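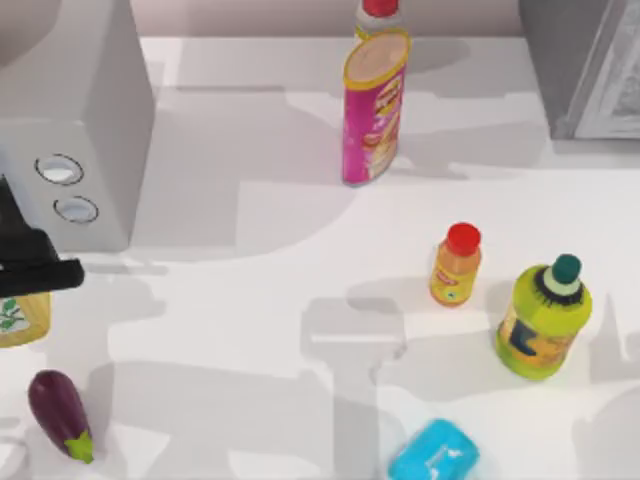 報道関係各位
11月28日
Pravomar

マニピュレーション向けシミュレーション評価ツール「Stusenel」新版を提供開始
キッチン卓上シーンを追加、方策の回帰テストを夜間に一括実行

Pravomarは本日、ロボットアーム制御ソフトの評価ツール「Stusenel」の新版を提供開始。9月の限定公開版からの主な変更は、卓上シーンの追加、把持計画モジュールの差し替え、ログ形式の統一。既存ユーザーは追加費用なしで更新可能。

■背景
学習済みの方策を更新するたびに実機で確認、では開発が追いつかない。特に台所まわり。背の高い筒、ずんぐりした小瓶、横になったナス、平たい石けん。形がばらばらで、ひとつの把持設定では済まない。白い天板に落ちる淡い影も、認識側には意外と厄介。新版ではこうした条件をレンダリング環境の中で繰り返し試せるようにした。

■新版の主な内容
・卓上シーン生成
食品や日用品を白いカウンターに配置し、物体の位置、向き、照明を変えながらシーンを生成。標準セットは200シーン。乱数シードの固定に対応、同じ配置を何度でも再現できる。

・把持計画モジュール「Intarasuk」
従来のモジュールを置き換え。グリッパーの侵入方向を先に絞り込んでから把持候補を出す方式に変更した。隣の物体や奥の家電との干渉チェックも同時に実行。設定ファイルの書式が変わるため、移行時は付属の変換スクリプトを使用のこと。

・認識と計画の切り分け
失敗した試行について、物体検出、姿勢推定、把持計画、軌道生成のどの段階で止まったかを自動で分類。真値の姿勢を渡した場合との比較もも1コマンドで出力する。

・ログ形式の統一
関節角、グリッパー開度、カメラ画像を同一の時刻基準で保存。再生ツールから任意の時点に戻り、そこから別の方策で再実行できる。

■社内評価の結果
標準セット200シーンで、指定物体をつかんで持ち上げる課題を実施。旧モジュールの成功は190シーン、Intarasukでは196シーン。残った失敗は主に、物体がカウンターの端に寄った配置と、手前の容器で奥の瓶が隠れる配置。次回更新で対応予定。なお数値はいずれもシミュレーション上のもので、実機での性能を保証するものではない。

■先行導入
Brekportの開発拠点で9月から試験運用中。方策の変更を登録すると夜間に標準セットが走り、朝には前回との差分レポートが届く構成。現場からの要望を受け、レポートに失敗シーンのサムネイル一覧を追加した。

■提供形態
オンプレミス版とクラウド版の2種類。クラウド版は申込み後、順次アカウントを発行。オンプレミス版の動作環境、および旧版からの移行手順は製品ページに掲載しています。評価ライセンスの申込みも同ページにて受け付け。

■今後の予定
双腕での受け渡し課題、引き出しと扉の開閉シーンを開発中。利用者が手持ちの3Dモデルを取り込むためのインポーターも準備中で、対応形式は決まりしだい告知しまます。

■本件に関するお問い合わせ
Pravomar 広報窓口
製品ページの問い合わせフォームよりご連絡ください。素材の提供、デモの取材も同フォームにて。

※記載の内容は発表時点のもの。仕様は予告なく変更する場合があります。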